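Ticket 212
Subject: Two-arm table station stops between steps, must be stable for open day
Customer site: Pearce building, ground floor demo room
Station: Rerkix two-arm table station
Software: Gamitero task runner
Opened by: Francine Lavoie
Handled by: Treltis support desk
Priority: High (changed from Normal by customer)
Status: Closed, one item moved to a separate request

Francine Lavoie, 9:12
Good morning. We have our open day in November and we expect 80 visitors, who come in small groups. The station shall show a short kitchen task: set a plate on the counter, put one fruit on it, and bring the toy orange slice from the cutting board. We have run this task in our own lab for some weeks without a big problem. Since we moved the station to the demo room at Pearce, it stops between the steps.

What we observe:
The left arm goes to the plate with the fruit. The right arm should move to its next point over the counter, but it closes the fingers, goes down a little and then waits. Sometimes it waits a few seconds and continues. Sometimes it waits until the task runner gives the message "zone not released" and the operator has to press Resume.

There is no collision and no strange noise. The emergency stop is not involved. I have restarted the controller two times and the task runner more than that.

I add one view from the right arm during the waiting.
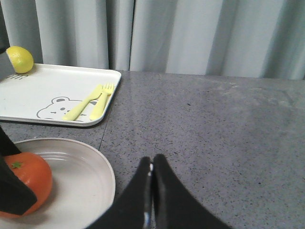

Wrist view, own fingers closed, other gripper at the orange fruit on the plate

The right side of the counter is free, so in my understanding the arm has enough place to go.

Treltis support, 9:40
Thank you for the clear report. Three questions before we look deeper.
1. Did you import the zone file from the lab, or was it made again at Pearce?
2. What is the value of zone_release_wait in your settings?
3. Was anything changed on the table, for example another tray or plate, or another position of these?
Please also send the task runner log from one good run and one bad run. The button for this is under Tools, then Export.

Francine Lavoie, 10:25
Answers:
1. Imported from the lab. We did not make it again.
2. zone_release_wait is 400. I did not touch it, I think it is the value from the installation.
3. Same objects as in the lab: white tray with the bear face, round plate, cutting board with metal handle, yellow plastic knife and fork, the fruits. The countertop is different. In the lab we have a plain table, at Pearce it is a gray speckled counter with a seam, and with a pale gray curtain behind it. The positions are measured from the front edge, as in the lab.

Logs are attached. In the bad run the message comes at the fruit step.

Treltis support, 11:18
We read both logs. The shared zone is the area that both arms can use, but only one at a time. In your good run the left arm releases this zone 310 ms after its fingers report closed. In your bad run it takes longer than 400, so the right arm receives a refusal. It then asks again, and if the refusal is repeated, you get the message.

Please set zone_release_wait to 800 and run the complete task again. You find it in the station settings, page Motion, at the bottom. You have to save and then reload the task, because the value is only read when the task is loaded.

Please do this with nobody inside the marked floor area, also if the change looks small.

Francine Lavoie, 12:05
Done. I saved and reloaded. The fruit step is better - the right arm still waits, but it continues by itself and no message came in this series.

Now I can see a second problem which was maybe hidden by the first one. At the cutting board the gripper goes over the orange slice, opens, and stays there. The message is "target not confirmed". The slice is a toy and lies flat on the board, so it is not a high object. In the lab this step was the most reliable of all.
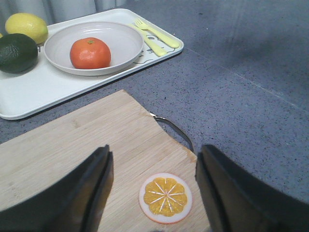 Gripper open over the cutting board, toy orange slice between the fingers, closer to the right finger

In this view the plate with the tangerine stands on the tray. I mention it so you do not search for it on the counter. Is it normal that the slice is not in the middle between the fingers? In my opinion it should be more central before the grip.

Treltis support, 13:10
A difference to the center is allowed, the fingers will push a light object to the middle when they close. But the detector has to confirm the object first, and it is possible that your offset is part of the reason. We see two candidates:

a) The hand-eye calibration moved a little during transport. This would explain the offset.
b) The light in the new room is different. The detector was taught in your lab, with lab light.

Please do a) first. The short calibration is enough, the long one is not needed at this moment. Use the printed card which came with the station, put it flat on the counter and not on the board. Afterward please tell us the error value for both arms.

For b), could you look at the counter from the side of the visitors, at the height of the tray, and tell us if you see any reflections? A polished surface can give small bright points, and then the camera will reduce its exposure. When this happens, pale objects are usually fine but the edge of an object on light wood becomes weak.

Francine Lavoie, 14:32
Calibration is finished on both arms. Left arm error 0.4 mm, right arm error 1.9 mm. The right one was outside of the green range, now after the calibration it is 0.5 mm. I should have done this directly after the move, I am sorry for it. In our checklist it is written only for "new installation", and we understood the move as not a new installation. I will change the checklist on our side.

About the reflections: yes. The back part of the counter, under the tray, is lighter because it takes the light from the curtain. There is also one bright white point on the front part, in the open area at the right of the board.
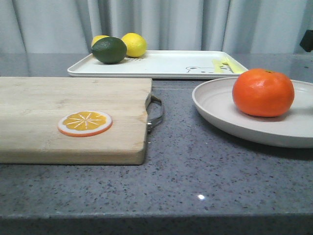 I tried to turn off the lamp which is nearest to the door, but then the room is too dark for the visitors, and the building team does not want us to change the lamps. So we would need a solution in the settings. Is there a possibility to fix the exposure?

One more thing, maybe not important. The plate overlaps the right end of the tray when I look from the side camera. The task runner has no complaint about this, but I ask if the detector can take the plate and the tray as one object, as both are pale.

Treltis support, 15:04
1.9 mm explains the offset well. Good that it is corrected.

Exposure: yes, you can fix it. Camera page, select the camera, change Exposure from Auto to Manual, and press Sample with the arms in home position and your normal room light on. Please do this for every camera and not only for the wrist ones. Then teach the slice again on the board, five samples, with a small rotation between them.

Plate and tray: they are taught as separate objects and the overlap in one view is no problem as long as another camera sees the complete rim of the plate. If you want more safety, move the plate start point a little toward the front. Please do not move the tray, because then the knife and fork positions have to be taught again.

Francine Lavoie, 16:20
Exposure is fixed on all cameras, slice taught again with five samples. I did not move the plate.

Result of the board step: it confirms the slice now before I can even read the text on the screen. We repeated it until my colleague asked to go home, and the message "target not confirmed" did not come back.

Result of the complete task: also good, with one exception. After the plate is on the counter, the right arm still makes a short pause with the fingers nearly closed, near the plate at its right side. No message, and it goes on. For us as technical people this is acceptable. For visitors it looks as if the station has stopped, and then somebody will ask me if it is broken.

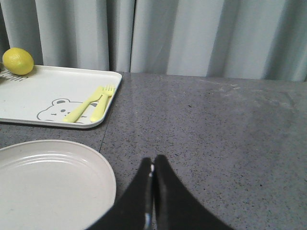
I set zone_release_wait to 400 again for a test, now that the calibration is correct. The pause became shorter, but in the third run we had "zone not released" again. With 800 there is no message but the longer pause. I would prefer the longer pause, if you confirm that there is no other value which I can use.

Treltis support, 16:47
Please keep 800. A value in the middle is possible, but with a demo so near we do not recommend to search for it.

The remaining pause comes from the imported zone file. In your lab the shared zone ends at the edge of the table, and at Pearce the same zone covers a part of the open counter at the right, where only the right arm works. So the right arm is asking for permission that it does not need. You have two options:

Option 1: Leave the zone as it is and use the pause in your presentation. Other customers do this, they explain the next step in that moment.
Option 2: Draw the zone again. It takes one hour, and all the steps have to be tested after it at low speed.

Both are safe. If you choose option 2, please send us the new file before you run at normal speed.

Francine Lavoie, 17:15
We take option 1 for the open day and option 2 after it. I have spoken with the person who will present, and she will explain the shared zone exactly when the arm is waiting. She found this even a good idea, because the question about how two arms do not hit each other comes from the visitors every time.

Could you please leave the ticket open until the event is over?

Treltis support, 17:22
Yes, we leave it open. Before the first group, please do this:
- room light as in the exposure sample, and the curtain closed
- short calibration check on both arms, both values in the green range
- one complete run without visitors
- Resume button explained to the presenter

Francine Lavoie, after the event
The open day is over and I can report. The station was running from the first group to the last one. "Zone not released" did not appear. "Target not confirmed" appeared one time, after a visitor had put the slice back on the board upside down for a trial; we turned it and pressed Resume, and the task continued. A child wanted to know why the robot does not eat the fruit after so much work, and for this I had no setting.

The checks before the first group were all in order: left arm 0.4 mm, right arm 0.6 mm.

For the new zone file I will open a separate request, as the station stays at Pearce for now. Also I would like to ask that the manual says clearly that a calibration is needed after each transport. In the present text it is under "Installation", and a person who only moves the station will not read this chapter. From my side the ticket can be closed. Thank you for the fast answers.

Treltis support
Thank you for the report. The note about the manual was forwarded to the documentation team.

Cause: right arm calibration changed after transport; automatic exposure with reflections from the counter; shared zone imported from another table.
Changes made: short calibration on both arms, manual exposure on all cameras, orange slice taught again, zone_release_wait from 400 to 800.
Open item: new zone file for Pearce, separate request by customer.
Ticket closed.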